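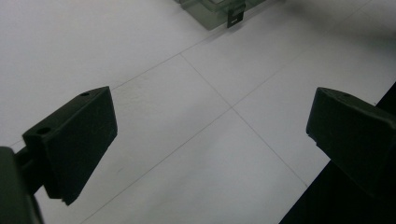
Floor Care > Hard Floors > Reviews

Hundness Matte Tile Cleaner, One Year In

By Carol Pickering
7/24/23

I bought the Hundness concentrate when we moved into a house with large white matte tiles through the kitchen, hall and back room. That comes to nearly 300 square feet. The previous owners had used a shine product on it, and the first few moppings left a gray haze in the low spots and along the grout.

The bottle is 39 ounces and you use one capful to a bucket of warm water. I tried two capfuls once and had to rinse twice, so stick with one. It has very little smell. There is no wax in it and it doesn't add any gloss, which suited me. Matte tile with a shine on it just looks greasy.

On ordinary dirt it does well. Coffee, muddy shoes and dried pasta sauce all came up with a flat mop and no scrubbing. The old haze took three passes over two weekends, and I dried each section with a towel before it could streak.

Grout is where it falls short. Our seams are thin and gray, so they hide a lot, but by the stove they had gone darker than the rest and this cleaner did not change that. I ended up using a stiff brush and the Cisteron grout paste, then mopping as usual. My neighbor Ginette Robichaud has wider joints and gave up on Hundness for that reason.

The cap is poor. It drips down the side after every pour and the label peels. I keep the bottle on an old saucer under the sink.

I also tried the Bellamy spray on the hall tiles. It's quicker for one spill — but on a whole floor it left marks I could see every morning when the sun came in. I went back to the bucket.

Four stars out of five. I'm on my third bottle and will order another in September.

Contact us | © 2023 Sudeo Home Reviews | Back to top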